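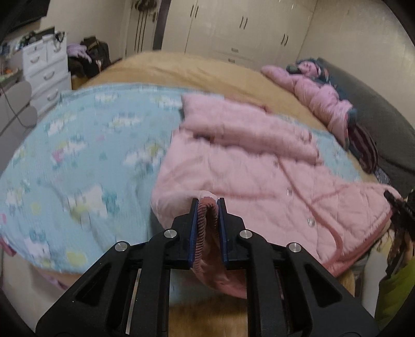 Die rosa Steppjacke auf der hellblauen Decke, August

Ich muss euch von der Steppjacke erzählen, denn seit ich mich mit dem Thema beschäftige, komme ich nicht mehr davon los! Angefangen hat alles mit einem Saum, der aufgegangen war, und ich wollte eigentlich nur fünf Minuten nähen. Drei Stunden später saß ich immer noch da, hatte eine alte Jacke komplett aufgetrennt und wusste plötzlich, wie so ein Ding von innen aussieht.

Steppen heißt ja erst mal nur: zwei Lagen Stoff, etwas Weiches dazwischen, und dann Nähte, die alles an Ort und Stelle halten. Das Prinzip ist uralt. Unter Rüstungen wurde gesteppte Kleidung getragen, in vielen Gegenden Asiens gibt es wattierte Mäntel seit Jahrhunderten, und in jeder Familie, in der jemand mal eine Tagesdecke geerbt hat, liegt das gleiche Handwerk im Schrank. Warm hält am Ende vor allem die Luft, die in den Kammern festsitzt. Deshalb ist eine platt gelegene Füllung so traurig (und deshalb sollte man Steppsachen niemals den ganzen Sommer über in einen Vakuumbeutel quetschen, ich hab das jahrelang gemacht, bitte verzeiht mir).

Richtig gepackt hat es mich dann im Kurs bei Omar Matar in Drosen. Omar hat eine kleine Werkstatt in einem ehemaligen Schuhladen und steppt seit seiner Jugend von Hand. Am ersten Abend hat er uns ein Stück Stoff in die Hand gedrückt, 55 Zentimeter im Quadrat, und gesagt, wir sollen einfach mal gerade Linien nähen. Einfach! Meine Linien sahen aus wie die Landstraße nach Pliltau. Aber er hat nur gelacht und mir gezeigt, dass man mit der Hand unter dem Stoff mitfühlen muss, wo die Nadel ankommt. Nach einer Weile findet man einen Rhythmus, so ein leichtes Wippen, und dann werden die Stiche von ganz allein gleichmäßiger.

Für meine erste Decke habe ich 137 Stoffreste zusammengesetzt, fast alles alte Hemden und ein Vorhang von meiner Tante. 900 Gramm wiegt das fertige Stück, ich hab es auf die Küchenwaage gestopft. Schön ist sie nicht überall, an einer Ecke stoßen zwei Karos so schief aufeinander, dass ich jedes Mal hingucken muss. Ich liebe sie trotzdem heiß und innig.

Ein paar Sachen, die mir wirklich geholfen haben: Den Stoff vorher waschen, auch wenn man sofort loslegen will. Von der Mitte nach außen heften, damit die Lagen nicht wandern. Kurze Nadeln nehmen, viel kürzer, als man denkt. Und einen Fingerhut, der passt! Ich hatte erst einen aus Metall, der ständig abgefallen ist, inzwischen benutze ich einen aus Leder und will nichts anderes mehr.

Beim Garn bin ich bei Bañez hängen geblieben, das ist ein winziger Laden, der Baumwollgarn auf 300-Meter-Spulen verkauft, in Farben, für die ich keine Namen habe. Irgendwo zwischen Senf und Aprikose gibt es da einen Ton, den ich am liebsten in alles einnähen würde. Eine Kursfreundin schwört dagegen auf Kendodura, das ist fester und reibt sich nicht so schnell auf, also eher was für Taschen und Jacken. Ich probiere es gerade an einer Weste aus und bin noch unentschieden, es knotet bei mir gern.

Ach ja, die Weste! Sie soll bis zum Herbst fertig werden, mit Rautenmuster vorne und ganz schlichten Längsnähten im Rücken. Das Futter ist schon zugeschnitten, die Armausschnitte machen mir noch Bauchschmerzen. Falls jemand von euch einen guten Trick hat, wie man Schrägband um enge Rundungen legt, ohne dass es Wellen schlägt, schreibt ihn mir bitte in die Kommentare. Ich hab schon zwei Versuche wieder aufgetrennt und heute Abend kommt der dritte dran.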